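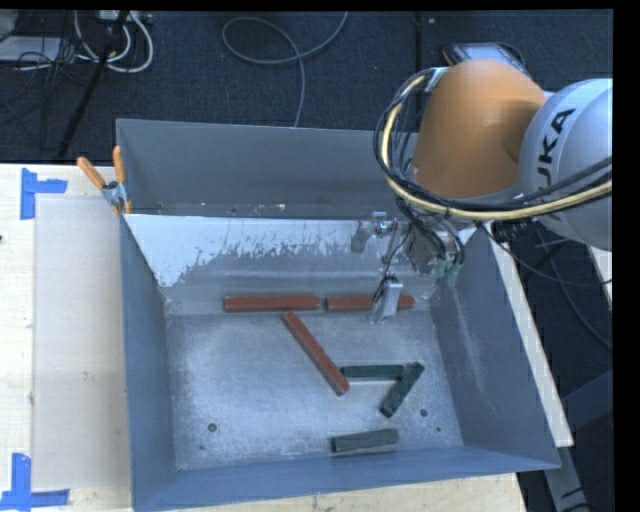 Our August open house at the Dundarura shop was the best kind of crowded. By 2 in the afternoon people were standing three deep at the bin-picking station, and we kept hearing the same question from the back row: "Can it do that again?"

It could, and it did! The Jivton demo is a simple idea. You put red and green blocks in a big gray metal bin, and the orange and silver arm reaches in with its gripper and tries to lift them out one at a time. People who have never thought about picking things out of a box got hooked very quickly. Two blocks with their ends nearly touching leave the fingers very little room to work with, and a shiny, scuffed bin floor throws reflections that can fool a vision system. Watching the arm pause over a tricky pair and then commit had the whole room leaning in.

The team from Ambrose ran the table all afternoon and let visitors mix up the blocks between rounds. Kids were by far the meanest about it – one group spent a full turn pushing everything up against the walls. The arm missed plenty of those. I was glad the team left the misses in and talked through each one, with the software open on a laptop so we could see which grip it had chosen and what it had passed over.

The practice log they passed around was fun to read too. The setup had made 1,083 grasp attempts in the weeks before the visit, and the notes next to the bad ones were very frank ("went for the reflection again").

Tratex brought a cutaway gripper for people to handle, and we ran 12 short tours of the machine room, which filled up so fast that we had a waiting list of 36 by closing. If you were on it, you get first pick of spots next time. Write to the front desk and tell them whether mornings or evenings suit you.

We're hoping to have the bin back in the fall, with odder shapes in it. Bring something small and awkward from home and we'll see how the arm likes it.

Dundarura Shop Newsletter | Contact the front desk | © Dundarura, all rights reserved | Back to top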